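3.2 Reading practice in the parish groups

The second strand of the study concerns how lay readers in small groups handle Acts 16, the chapter that takes Paul and his companions across to Macedonia and ends with the jailer's household at Philippi. The chapter was chosen for its length and its mix of material. It contains a vision, a conversion beside a river, an exorcism, a riot, a beating, an earthquake and a legal complaint, and most groups can read it aloud in a single sitting.

We recruited 22 groups from congregations in the Sisby and Plullen districts. All of them were already meeting before the study began, usually in a church hall or a member's lounge room, and all had been meeting for at least a year. Groups used whichever translation they normally used. We asked only that the whole chapter be read aloud before discussion started and that the leader not introduce a commentary until the second half of the meeting.

Discussions were recorded in sound only, transcribed, and divided into turns. The full set runs to 2176 turns. Each turn was coded by two readers against the scheme developed by the Vahidi project for its earlier work on Luke, with one change - the category "application" was split into "personal" and "congregational", as the pilot transcripts showed the two behaving quite differently. Where the two readers disagreed, the turn was discussed until a single code was settled. Turns on which no agreement could be reached were coded as mixed and left out of the comparisons below.

Of the total, 638 turns were coded as dealing with a named or described character in the chapter. The jailer drew the largest share, followed by Lydia. The slave girl with the spirit of divination was raised in most groups but seldom held the conversation for long. Silas was rarely mentioned apart from Paul. Timothy's circumcision at the start of the chapter was passed over in more than half of the groups, and where it did come up it was usually as a question to the leader, who in several cases promised to look it up.

The groups differed in how they treated the household baptisms in verses 15 and 33. In congregations that baptise infants, the word "household" was commonly read as including children, often without comment. In congregations that baptise believers only, readers tended to point to verse 34, where the jailer's household is said to rejoice, and to argue from it that everyone present was old enough to understand. Neither reading was offered with much heat. The strongest feeling in the transcripts attaches to the beating in verse 22 and to Paul's refusal to leave quietly in verse 37, which a number of readers found out of character and a few found funny. 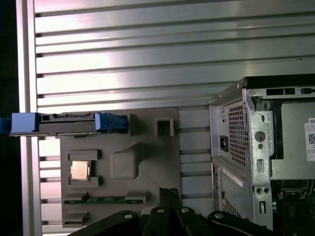

Figure 4.

Did the translation a group used affect what it talked about?
The effect was small and limited to particular verses. Groups whose version has "a spirit of python" in a footnote to verse 16 spent longer on the slave girl than groups whose version has only "a spirit of divination" or "a spirit by which she predicted the future". Outside that verse we could find no difference that survived once the size of the group was taken into account.

Leadership mattered more. Groups led by clergy produced fewer and longer turns, and the leader's own turns made up a larger part of the transcript. Groups led by a lay member wandered further from the text, sometimes well away from it, but they also returned to particular words more often. In one Plullen group the phrase "whose heart the Lord opened" was read out again on five separate occasions by different members. We did not see anything comparable in the clergy-led groups, although several of those leaders gave a good short account of the verse.

The commentary stage is harder to assess. Most leaders turned to the Plusari study notes, which are widely used in both districts and which devote a page to Roman citizenship. In those groups the second half of the meeting was largely about citizenship, whatever had occupied the first. Questions left open earlier - why the prisoners did not escape, what became of the slave girl after verse 19 - were mostly not taken up again. Some members noticed this and said so.

Two limits should be kept in mind. The groups were long established and their members knew one another well, so the transcripts contain a good deal of shorthand that outside coders may have misread. Also, the chapter was set by us. Several leaders remarked that they would not have chosen it and would ordinarily have spread it over two meetings, with a break after Lydia.

The next section turns to the written responses, which members completed at home in the fortnight after the meeting and which show a rather different order of interest.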